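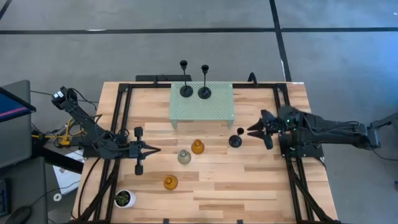
Figure 1. The two-arm table at Skedden, with candle holders and small bottles set out for arranging.

6 min read

3. The build

3.1 Table and frame

The table was built in the shared workshop at Skedden by the two authors, Tibor Borbély and Andor Szabó. We wanted a bench that members could use without booking the whole room, and that could be put together with hand tools and a drill. The top is butcher block. It sits inside a border of black aluminium extrusion, and both arms are fixed to the two sides of this border so that they face each other across the wood.

Our first version had the arms bolted straight to the top. The bolts worked loose, and each time we tightened them the arms came back in a slightly different position, which meant going through the calibration again. Moving the mounts to the extrusion cured most of this. The top can now be lifted out and sanded without touching the arms. We kept the clamps at the front because they are quick to undo, though a bolted bracket would be tidier.

Cable routing took longer than the frame. The first set of cables was cut too short for the wrist to turn fully, and the replacement set was long enough to catch on the elbow. We settled on loose loops at the joints. They are not pretty, and we check them by hand before each session.

3.2 Control

Both arms are driven from one desktop computer next to the table. The control program, which we call Emen, was written by Szabó and runs one loop for each arm. A third process watches the distance between the two grippers and stops both arms if they come closer than 300 mm while neither has been told to hand anything over. The limit was chosen by trial. At smaller values the arms sometimes met before the stop took effect, and at larger ones Emen halted during ordinary work at the middle of the table.

The two loops do not share a clock. For slow household objects this has not mattered, but anyone wishing to copy the build for faster work should deal with it first.

3.3 Objects

We chose things that people own and would mind breaking. Candle holders suit this well. They come tall or short, they have narrow stems and wide feet, and a poor grip shows itself at once by tilting. The small glass bottles are harder than they look, as the neck gives the fingers very little to hold. A perforated riser stands towards the back of the table and gives a second height, so that the arms have to place objects on a raised surface as well as on the wood.

Everything was bought second-hand or brought from home. We did not glue weights into any of the pieces or roughen the glass. Plain rubber tips were tried in April and taken off again when they left marks on the bottles.

3.4 Glass pieces

The ribbed amber candle holders gave us the most trouble. The fluting means that two flat fingers may rest on a rib or in the groove between ribs, and the object turns a little as the grip closes. Clear and coloured glass also confuses our depth readings, so for these pieces Emen relies on a height entered by hand.
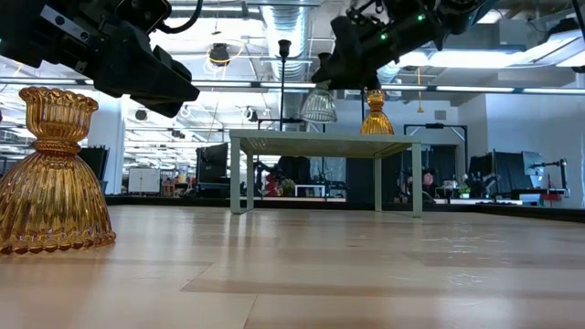

Figure 2. One amber candle holder stands on the table while the right gripper holds a second above the surface.

The closing force was lowered in small steps until the fingers no longer scraped the glass. We then added a pause after closing and a slow lift. If the motor current changes during the lift, the arm sets the piece down and waits for the operator. This makes for dull watching, but it let us leave the glass in the set.

3.5 Trials

We logged 608 attempts across all objects. An attempt was counted from the start of the reach until the gripper was clear of the placed object. Failures were sorted by hand into missed grasps, slips and bad placements, with slips the most common among the glass pieces. Borbély did the sorting, and Szabó went over the doubtful cases a second time. Where we disagreed, the attempt was marked as a failure.

The riser caused more bad placements than the open table — mostly where the foot of an object met the edge and tipped. A lower approach helped on one arm and made no difference on the other, for reasons we have not found.

3 comments · 2 shares

Related items
Skedden workshop notes: squaring an extrusion frame
Bagheri: a low-cost wrist for small servo arms
Emen: settings and start-up
Grasping ribbed and fluted glass: notes from Plotitz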